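Vurnel
Open positions > Plalside site

Fridge and Pantry Task Participant (paid, part-time)
Posted 23/01/2019
Reference 768

We are looking for people to load, unload and rearrange small refrigerators using hand-held grippers. No experience is needed.

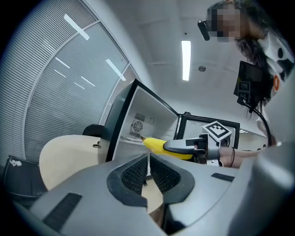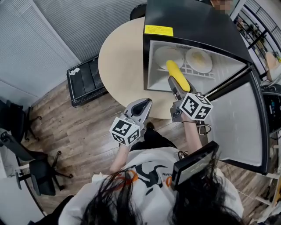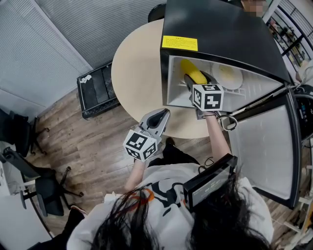
A mini fridge and a few food items at our Plalside site.

About the work

You stand at a round table and put food into a mini fridge or take it out. The items are things most people have at home — a banana, an ear of corn, a plate. You do this with a gripper in each hand, and you will need to reach past one item to get to another without knocking it over. The fridge has a wire shelf inside, and round plates need to sit flat on it.

Each task comes with a short written instruction, such as "move the banana to the plate" or "clear the shelf." You finish it, reset the items and start the next one. Some people find it restful. Others find it dull after an hour, so please think about which you are before you apply.

Later in the project the same group will move on to pantry shelves and lunch packing at our Lepik building, a short walk away. You can say no to that part and keep your fridge sessions.

Hours and pay

Sessions last three hours, with two breaks. We ask for at least 6 sessions in total, mornings or afternoons. Pay is $397 for the full set of 6, paid after the last one. Extra sessions are paid at the same rate. The work runs through August.

Who can apply

You must be 18 or older and able to stand for most of a session. You should be comfortable using both hands at once and bending a little to see into a low shelf. Left-handed people are welcome. Wear closed shoes and a top you can move your arms in. Tell us about any food allergies when you apply.

We have 11 places. Applicants who took part in the Nestell kitchen drawer sessions may apply again.

How to apply

Send your name, a phone number and the hours you are free to Desta Demissie, Participant Desk, Vurnel. Put the reference number in the subject line. A resume is not required. We will call you to set up a half-hour visit, where you can try the task and ask questions — the visit is paid too.

Parking is behind the building. The entrance is on the left side, up one flight of stairs, and there is an elevator.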